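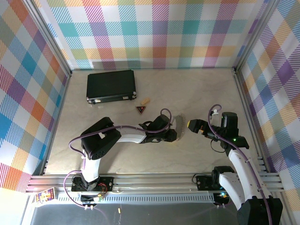
Week 2: Pattern and repeat in printed cloth

Welcome back, everyone, and thank you for bearing with the room change. Today we shall take our time over the plaid, which I'm afraid I could talk about all afternoon - stop me if I do! A repeat is simply the smallest piece of a design that can be laid edge to edge to make the whole. Before next week please read Najafi, pages 100 to 236, and bring a scrap of checked cloth from home, however faded. Lanying Zhong has spares in room 431.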